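Section 4. Setting Up Your Ullow Travel Journal for a Long Stay

Welcome back! If you have worked through Section 3, your account is open, your home language is chosen, and you have probably already peeked at a few of the journals other travelers keep. This section walks you through getting a journal ready for a stay of two weeks or more in one place, the kind of trip where you rent a room, learn which bakery opens early, and come home with far more to tell than fits on a postcard. Shorter trips are covered in Section 3, and you're welcome to skip back there if a long weekend is all you have planned.

Set aside a quiet evening for this, ideally a few days before you leave. You can do it all at the airport gate (plenty of people do!), but the map download in step 6 is a good deal happier on your home connection.

4.1 Before you begin

You will need:

Your Ullow sign-in name and password
The address of the place where you will be staying
Your arrival and departure dates
At least 583 MB of free space on your phone or tablet, if you want the offline map

Note: If you updated the app before May 1, 2019, please update it again before going on. Older versions don't have the Long Stay setting and will show you only Weekend and Tour.

4.2 Creating the journal

1. Open Ullow and tap New Journal at the bottom of the home page.

2. Choose Long Stay. The page will turn from blue to green, so you'll know you have the right one.

3. Type a title. Anything up to 113 characters will do, and you can change it as often as you like. Many of our travelers begin with just the name of the town and find the real title somewhere in the second week.

4. Enter your base. This is the place you sleep most nights, and Ullow measures all your day trips from it. Start typing and pick the town from the list when it comes up. For the rest of this section we'll use Edivberg, a small harbor town with a ferry, a Saturday market and one very steep street, so wherever you see Edivberg on a button, yours will show your own town instead.

5. Enter your arrival and departure dates. If your return is still up in the air, tick Open End and leave the second box blank.

6. Tap Get Map. The map saves to your device so that you can find your way home without a signal. Keep the app open until the green check mark appears.

Caution: Closing the app during the download erases the part already saved, and you will have to start from the beginning.

7. Tap Save. Your journal now has a cover page, a calendar and an empty first entry, all waiting for you.

4.3 Choosing who can read along

Every new journal is private. That suits some people down to the ground, and if you're one of them you can go straight on to 4.4. If your family would like to follow along from home, do this:

1. Open the journal and tap Readers.

2. Tap Add, then type the email address of each person you want to invite.

3. Choose Same Day or Delayed. Same Day shows each entry the moment you post it. Delayed holds it back for 48 hours.

4. Tap Send.

Caution: Entries marked Same Day also show your base on the map. If you're traveling alone, or your house is standing empty, we warmly suggest Delayed. Your grandmother will still get every word, just two days later.

Note: Readers can leave comments but can't change your writing. To stop a reader from seeing the journal, tap the name and choose Remove. No message is sent to them.

4.4 Writing your first entry

The first entry is the one people put off the longest, so we have tried to make it easy. You don't have to begin with the flight. Start with breakfast, or the view from the stairs, or the word you got wrong at the ticket window, and work your way back to the airport another day if you feel like it.

1. Tap the first day on the calendar.

2. Tap Write. The page holds 3,000 words, so there's plenty of room to ramble.

3. To add a picture, tap the small plus sign in the margin at the spot where you'd like it to go. Choose one from your device and tap Place.

4. If you'd like a caption, tap under the picture and type. Captions are optional and can be hidden later for the whole journal from the Layout menu.

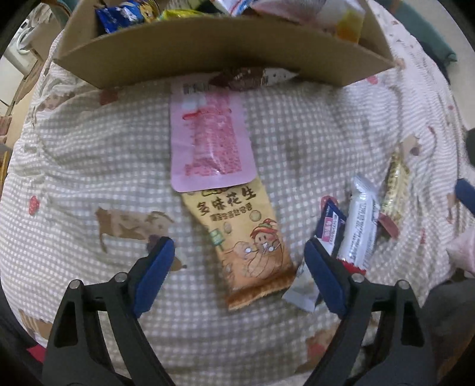
5. Tap Where to pin the entry to a place. Ullow offers the spots closest to you first. If yours isn't there, press and hold on the map and give it a name of your own.

6. Tap Post, or tap Keep as Draft if you're falling asleep and would like to read it over in the morning.

Note: Drafts are saved every time you stop typing, even without a signal. They travel to your other devices the next time you're connected.

Tip: Foreign place names can be a trial on a home keyboard. Press and hold any letter to bring up its accented cousins.

4.5 Connecting a Drallel pocket printer

If you own a Drallel pocket printer, you can print a page at a time and paste it into a paper notebook as you go. It's a lovely way to spend a rainy afternoon, and the pages make nice letters home, too.

1. Charge the printer fully, then switch it on. The light blinks white.

2. In Ullow, go to Settings, then Printers, and tap Search.

3. Tap Drallel when it comes up in the list. The light stops blinking once the two are connected.

4. Open the entry you want and tap Print Page.

Caution: Use the charger that came in the box, with a plug adapter suited to the country you're visiting. Let the printer rest for ten minutes after a long run of pages.

Note: A roll of paper prints up to 275 short entries. Pages with pictures use more of it.

4.6 If something isn't working

The town I want isn't in the list. Check the spelling first, and try the local name as well as the English one. If you still can't find it, choose the nearest larger town and move the pin by hand.

My dates are off by a day. Open Settings, then Time, and choose Follow My Device. Entries you have already posted will shift to match.

My readers say they never got the invitation. Ask them to look in their junk mail, then tap Send Again next to their name.

The app feels slow after a few weeks away. Go to Settings, then Storage, and tap Tidy Up. Your entries and pictures stay just where they are.

For anything else, tap the question mark on the home page and write to us at the Sebastian help desk. Please include the title of your journal and the kind of phone or tablet you use. Section 5 explains how to add day trips and overnight side trips to a Long Stay journal.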